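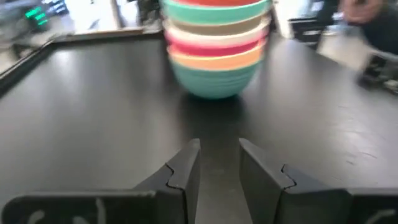
Notes for the Drendport talk, 9/17/22

Start with the cupboard question. Who here has a bowl cupboard they open with one hand up, ready to catch? Wait for hands. (In Talton I got 76 hands in a room of 80 chairs, so give it a second!)

Okay, so bowls. I sell kitchen stuff at Abella and I've been fussing over how people store it since May, when I started the Amov survey. 892 kitchens sent in answers. The thing people griped about most was bowls, ahead of lids, and I would have put money on lids.

Nesting is lovely when all the bowls are one shape. You get that stripy look down the side, rim over rim, pink and cream and teal, and the whole lot takes up the space of one bowl. Put the deepest one on the bottom. Go slow on this bit, people like to write it down.

Then the trouble — you always want the one in the middle. 219 people told me they only ever use the top two bowls. Ask if that sounds familiar. Pause for the groans.

So my fix is to unstack everything once in a while. Get the whole set out on a table, one layer, with room between them.

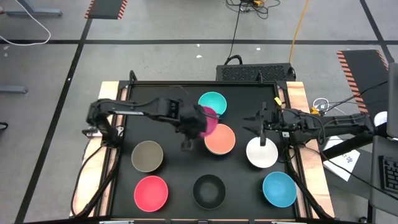 Color helps a lot when they're spread out like this. The white one and the orange one you can spot from across the room, but a black bowl on a black table pretty much vanishes, so if your counter is dark, think about that before you buy. I own 6 black bowls and a black counter. Let them laugh.

Once they're out, pick up each one and say when you last ate from it. Out loud! It feels silly and it works. Anything you can't answer for goes in a box by the door.

Then restack, favorites on top, and keep the pile short enough that you can lift it with one hand.

Skip the lids part if we're past the half hour. Questions, then point them to the handout on the back table.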